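Markance opens its second repair and lending room in Dindunura this July

DINDUNURA – I've been putting off writing this press release for weeks, mostly because I'm much better at fixing a wobbly chair than I am at announcements. But the lease is signed, the paint is on the walls and the kettle has been plugged in, so here goes. Markance is opening a second room in July, on the upper floor of the old Nautiyal building, and I'd love for you to come and see it!

My name is Shakuntala Dubey and I started Markance in my own garage with two shelves and a very patient family. The idea was simple enough. People in our part of town kept buying kitchen things for one big dinner and then storing them for years, so I began lending out mine. Then the neighbors began dropping theirs off too (sometimes without ringing the bell, which made for some interesting mornings). We moved out of the garage when I could no longer open the car door, and the Mill Lane room has been our home ever since.

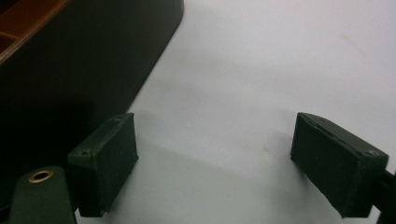 Markance News, Issue 2

The new room doubles our space and then a bit more. Mill Lane will carry on just as it is, with the same hours and the same squeaky gate. The Nautiyal room will hold the bigger pieces we've never had space to keep together – stockpots, folding tables, party platters, the punch bowl that everybody asks for in December – and it will also have a proper repair bench along the window side. I've wanted that bench for as long as I've been doing this. At Mill Lane we fix things on whatever surface is free, and more than once I've had to move somebody's borrowed cake stand to get at a toaster.

We have 60 members on the waiting list right now, and the new room means we can take every one of them. If you're on that list, you'll get a card in the mail with your member number and a slip for your first loan. Please bring the slip with you. If it gets lost, come anyway and I'll look you up.

Membership stays at the same price, and you can pay it by the month or all at once. Members can borrow up to two items at a time and keep them for a week. If you need something for longer, just call before it's due and we'll usually say yes, unless it's the punch bowl. Late returns cost you nothing the first time. After that I'll phone you, and I do keep phoning.

A lot of you have asked about serving dishes, so let me answer that here. Yes, we're expanding that section in a big way! We now have about 100 serving pieces in the catalog, counting the boxes that came from Nenix when they closed their staff dining room and very kindly let us take what we could carry. It took my brother's van and most of an evening. Divided trays go out faster than anything else we own, especially in wedding season, and lids are a close second (people always seem to have the pan and never the lid).
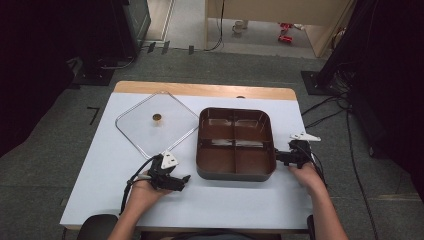
Glass lid and four-compartment tray, side by side on the table.

If you have serving ware to give away, we'd be glad to look at it. Pieces should be clean and free of chips, and a lid with no pan is perfectly welcome. We can't take knives, pressure cookers or anything with a frayed cord. Drop-offs are at Mill Lane only until the new room is open, please, as the Nautiyal stairs are still full of shelving.

Opening day starts at 10 in the morning with tea and my sister's coconut cookies. At 2 in the afternoon I'll run a short session at the repair bench on tightening loose knobs and handles, and you're welcome to bring one from home to work on. Kids can come too. The stairs are steep, so if they're a problem for you, ring the street bell and we'll bring the catalog and whatever you'd like to borrow down to you.

Members of the press are welcome any time that day, and I'm happy to talk beforehand as well. Call the Mill Lane room and ask for Shakuntala – mornings are best, before the returns start coming in.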